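Gidthorpe teleoperation group - minutes, April
Present: Rekha Acharya (chair), Saranya Pinto, Somtochukwu Uzor, Rajeshwari Kartha (notes)
Apologies: Aishwarya Salian

1. Previous minutes
Accepted with one correction: the gripper spares come from Flesik, not Woo.

2. Bottle and cups task
Saranya reported 1,138 demonstrations on the server, of which 100 are still to be labelled. Operators disagree on when an episode begins. Agreed that recording starts before the arm leaves its rest pose and stops once the gripper has opened and backed off.

Bottle starting position is to be varied between episodes. Cups stay side by side at the back of the table, yellow-green on the left and grey on the right. Tape markers are not to be moved without telling Somtochukwu.
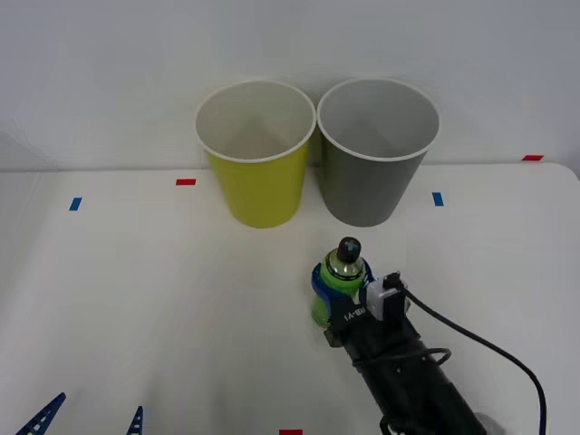
3. Remote control lag
Somtochukwu measured lag on the leader arms over 14 sessions. It is worst on the wrist joints - roughly 11 per cent of episodes show a visible overshoot near the grasp. He will retune the filter and circulate plots. Hand-guided demonstrations are not affected and can continue.

4. Operator roster
Rajeshwari to draft. Aishwarya has asked for mornings.

5. Other business
Labelling guide to be reissued with the new start and stop rule. Action: Rekha.

Meeting closed 3:40 pm.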